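Sarkport and District Football League
Competition Systems Support Desk

Ticket: League table totals incorrect after abandoned match
Status: Resolved, monitoring
Priority: Raised from Normal to High
Reported by: Oona Mäkelä, Fixtures Secretary, Division Two
Assigned to: Tùng Đinh, Systems Support
Other contributors: Sioned Gwilliam (Registration and Discipline), Loan Huỳnh (Match Records), Thảo Vương (Website Content)
Systems affected: Nesach results database, public league tables, player appearance records

Original report

The Division Two table on the public website is showing Jisten Rovers with one more match played than they have completed. Their goal difference is also wrong by two. The error first appeared after the August match between Jisten Rovers and Trương Athletic was abandoned in the second half because of a serious injury to a visiting player. The score stood at 3-1 to Jisten when the referee stopped play.

Under the competition rules, an abandoned match does not count until the Management Board has decided whether the score will stand or the match will be replayed. The Board has ordered a replay. The result was entered as Abandoned on the evening of the match and changed to Replay Ordered after the decision. The website table has continued to include the goals.

Both clubs have written to ask for a correction. Please treat this as a matter of some urgency, as the table is used to set the draw for the Divisional Cup.

Steps already taken by the reporter: signed out and in again; opened the table on a second computer; re-saved the match with the status Replay Ordered. No change was seen.

Log

Entry 1, Tùng Đinh, 9:10 a.m.

Ticket accepted. I have compared the public table with the table produced inside Nesach. The internal table is correct. It shows Jisten Rovers with three matches played and a goal difference of plus four. The public table shows four played and plus six. The points column is correct in both places, which suggests that the match is being read for goals and appearances but not for the award of points.

Priority left at Normal for the present.

Entry 2, Tùng Đinh, 9:45 a.m.

The public tables are rebuilt from a results file every 60 minutes. I forced a rebuild at 9:30 a.m. and the error returned in the new copy. A stale page has therefore been ruled out. I also cleared the stored pages on the web server and repeated the check, with the same outcome.

Request to Loan Huỳnh: please confirm the exact order in which the match record was edited, including any change made from the referee's account.

Entry 3, Loan Huỳnh, 10:20 a.m.

The history of the match record is as follows.

The referee submitted the score by telephone as 3-1 with the status Full Time. I understand from the referee's report that the menu on the telephone form did not offer Abandoned as a choice.
Match Records changed the status to Abandoned at 6:50 p.m. the same day. The score was left in place, in line with our written procedure, so that the Board would have it available.
The status was changed to Replay Ordered following the Board's decision.
The Fixtures Secretary re-saved the record before opening this ticket.

The goalscorers and the yellow cards are still attached to the record. I would ask that they not be deleted, as the cautions remain in force even where a match is to be replayed.

Entry 4, Sioned Gwilliam, 10:55 a.m.

I confirm the point on cautions. Rule 14 states that cautions and dismissals in an abandoned match stand, and that goals and appearances do not. Two Trương Athletic players were cautioned. One of them is now a single caution short of a suspension. It is essential that the discipline totals are not altered by any repair to the table.

I have also found a related fault. The appearance records for both teams include the abandoned match. Eligibility for the Divisional Cup depends on the number of league appearances, and at least one Jisten Rovers substitute has been shown as eligible when he has not met the requirement. I would ask that the priority of this ticket be raised.

Entry 5, Tùng Đinh, 11:15 a.m.

Priority raised to High. Clubs in Division Two should be advised not to rely on the eligibility page until further notice. Thảo Vương, please place a short notice above the table.

Entry 6, Thảo Vương, 11:40 a.m.

Notice published on the Division Two page. The text reads: "The totals for matches played and goals are under review following an abandoned match. Points are correct. Clubs with questions about cup eligibility should contact the Registration and Discipline office directly."

Entry 7, Tùng Đinh, 1:30 p.m.

Cause identified.

When a match is first saved as Full Time, Nesach writes two entries to the results file: a team entry, holding the score and points, and a player entry, holding goals, appearances and cards. When the status is later changed to Abandoned, the team entry is withdrawn. The player entry is kept so that the cards are not lost. Up to the end of last season the public table took its goals from the team entry. Under the new table layout, matches played and goals are added up from the player entries.

A match entered as Abandoned from the start does not cause the fault. It arises only where the match was first saved as Full Time.

I have searched the results file for other matches in the same condition. The file holds 2,377 match records across all divisions and age groups, including previous seasons. Three further matches are affected, all from last season. Two were in the Under-16 section and one was in the Veterans' Cup. None changed a final league position.

Entry 8, Oona Mäkelä, 1:55 p.m.

Thank you. May I ask whether the last-season tables will be corrected as well? The Under-16 section secretary will wish to know, since goal difference was used to separate third and fourth place.

Entry 9, Tùng Đinh, 2:10 p.m.

They will. The printed final tables were produced before the new layout was introduced and are correct. Only the archive pages on the website are wrong. The order of third and fourth place is the same with or without the extra goals.

Entry 10, Tùng Đinh, 3:25 p.m.

A repair has been prepared and run on the test copy of the site. The table builder now checks the status of the match before it reads any goals or appearances from a player entry. Where the status is Abandoned, Postponed, Void or Replay Ordered, goals and appearances are passed over and cards are read as before.

First test: matches played and goal difference for Jisten Rovers and Trương Athletic were correct.
Second test: failed. Own goals in completed matches were credited to the wrong team. This was my error in the order of the checks.
Third test, after correction: passed. The totals for all divisions agree with the internal tables.

The discipline totals were compared before and after the third test. All 205 cautions recorded this season were present in both lists.

Entry 11, Sioned Gwilliam, 3:50 p.m.

I have checked the discipline list against my own paper record and am satisfied that it is complete. I have no objection to the repair being made live. I would prefer that it be done outside the hours when clubs enter their team sheets — that is, after 8:00 p.m.

Entry 12, Tùng Đinh, 8:20 p.m.

Repair made live at 8:05 p.m. Full rebuild of current and archive tables completed at 8:17 p.m. Division Two now shows Jisten Rovers with three played and a goal difference of plus four. Trương Athletic's totals have been corrected in the same way. The eligibility page has been rebuilt, and the substitute mentioned in Entry 4 is shown as not yet eligible.

Entry 13, Thảo Vương, 8:45 p.m.

Notice removed from the Division Two page and replaced with a line stating that the table has been corrected. One reader has reported that the old table still appears on a telephone. I have advised closing and reopening the page. Some 300 visits were made to the table while the notice was in place, and two inquiries were received, both answered.

Entry 14, Oona Mäkelä, 9:15 a.m., following day

The table is correct on both of my computers. Both club secretaries have been informed in writing. The replay has been entered in Nesach as a new match under a separate number, and the original record has been left as it is. Please confirm that this is the right way to proceed.

Entry 15, Tùng Đinh, 9:30 a.m.

Confirmed. The replay must always have its own record. If the original record were to be reopened and given the new score, the cautions from both matches would be joined together and could not easily be separated.

Follow-up actions

Tùng Đinh to add Abandoned to the status menu on the referees' telephone form. In progress.
Loan Huỳnh to amend the Match Records procedure so that any match reported as Full Time in error is referred to Systems Support on the same evening. Draft circulated.
Sioned Gwilliam to write to the two clubs confirming the caution totals and the cup eligibility position. Completed.
Oona Mäkelä to inform the Under-16 and Veterans' section secretaries of the archive corrections. Completed for Under-16; Veterans' outstanding.

Monitoring will continue until the replay has been played and its result has passed through one full rebuild. The ticket will be closed at that point unless a further fault is reported. Clubs that notice an error in any other table should open a new ticket and give the division, the two teams and the total they believe to be wrong.
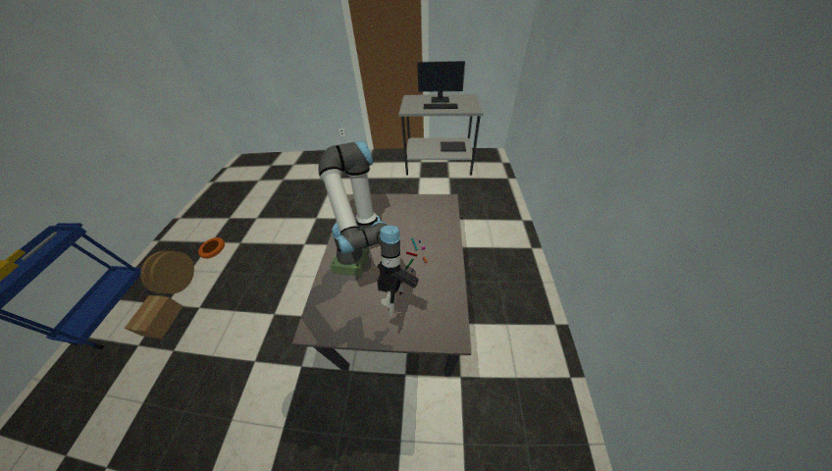

Simulated robotic arm and small colored pieces on a table.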